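Kitchen | Worktops & Storage | Tips we tested

Print this page | E-mail to a friend

Clear worktops, and the advice I no longer believe

July 30, 2022

Every list of kitchen tips starts by telling you to clear the worktop. Put it all away, they say, and you will cook more, clean less and sleep better. I did it for the whole of last December. I cooked exactly as much as before, and I spent the month bending down to a low cupboard for the bread.

So I'm suspicious of the rule. What I've kept from it is much smaller: things you touch every day can stay out, provided you can lift them with one hand to wipe underneath. The toaster fails that test in my kitchen and stays out anyway, pushed to one end, where I move it when the crumbs start to show.

Bins with handles

The shops would like you to buy a set of matching bins. The Plovex set I was talked into had 18 pieces, and I use two of them. The rest are nested inside each other on top of the wardrobe, which I suppose is a kind of storage.

The two I use are plain, open and shallow. Open matters more than the makers let on. A lid on a bin you go into ten times a day ends up leaning against the wall behind it, and then you have two things to wipe round. Keep lids for what goes stale or draws flies.

Look at the handles before you pay. Cut-out handles are fine for tea towels and useless for anything that sheds, as the crumbs go straight through them. Sticking-out tabs are better for the contents but they catch on the next bin along, so measure the shelf with the tabs included. The Starumar leaflet gives the inside measurement only. I found that out with a tape measure and some bad language.
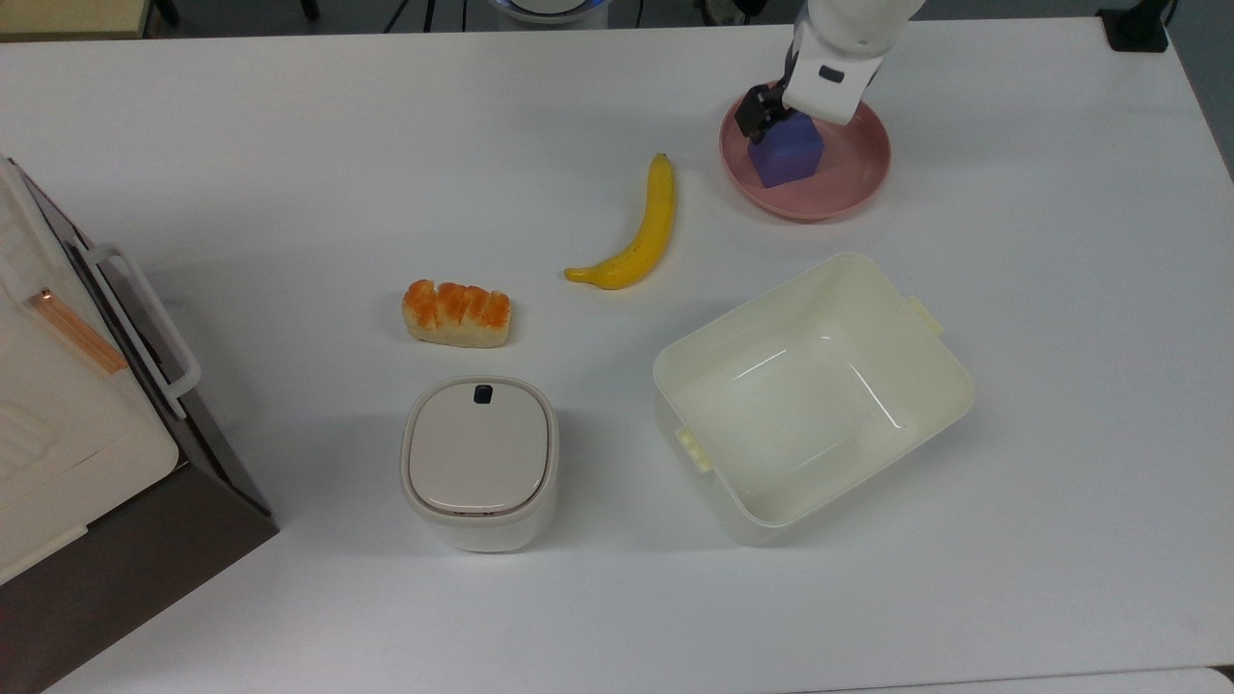

Fruit is where the tips get silly. I've been told to wrap banana stems in cling film, to hang the bunch from a hook and to keep each one apart from its neighbours. I tried the film on half a bunch and left the other half bare, and I couldn't have told you which was which by the end of the week. What does help is giving fruit a place where you'll see it. A single yellow banana lying straight on a white top, with nothing over it, is about as hard to overlook as food gets, and the one in the closed cupboard is the one you find by smell. Turn it over now and then if it's sitting on a hard surface, and eat it before it needs a recipe.

White surfaces

I was warned off white worktops by everyone who had one. Some of that is fair. Tea, turmeric and beetroot all leave their mark if you walk away from them. But a dark top hides spills until your sleeve finds them, and I'd sooner know.

For everyday marks, warm water and a drop of washing-up liquid does it. For tea rings, a paste of bicarbonate of soda left on for a few minutes, then wiped off with a soft cloth. Don't scrub. Try it in a corner first, whatever the packet says. I've also used the Marchuk cream cleaner, and side by side with the bicarb I could see no difference apart from the smell, which lingered through supper.

I leave vinegar alone on worktops. It's recommended for everything, usually by people who don't say what their worktop is made of. On stone it can do real harm.

Lidded boxes

A box with a good lid is worth having for biscuits and crackers. Bread is another matter. Crusty loaves go leathery in anything airtight, and soft ones go mouldy if you put them in warm. I keep a crusty loaf cut side down on a board and don't worry about it for a day. After that I slice what's left and freeze it.

Test a lid in the shop by picking the box up by it, low over the shelf. If it comes off, leave it there. Push-button lids are neat when new, but food gets in round the button, so check that the lid comes apart for washing before you believe the word "easy-clean". The Drillov one doesn't. I've been at mine with a cocktail stick.

Plates as trays

One tip I'd laughed at and now use: an old shallow plate with a raised rim makes a better drip tray than the ones sold as drip trays. It goes under the oil bottle or the soap. A coloured plate helps, as it looks deliberate and you're less likely to serve dinner on it. It goes in the washing-up with everything else on the days I remember.

The same goes for children's bits if they end up in your kitchen. Give them one plate or one bin at the end of the worktop and let them overflow there. I've given up on sorting them by colour, by type or by whose they were, and they get picked up just as often as they did when I had labels.

Labels, for what it's worth, peel off in steam.

Print this page | E-mail to a friend

Filed under: Kitchen, Worktops & Storage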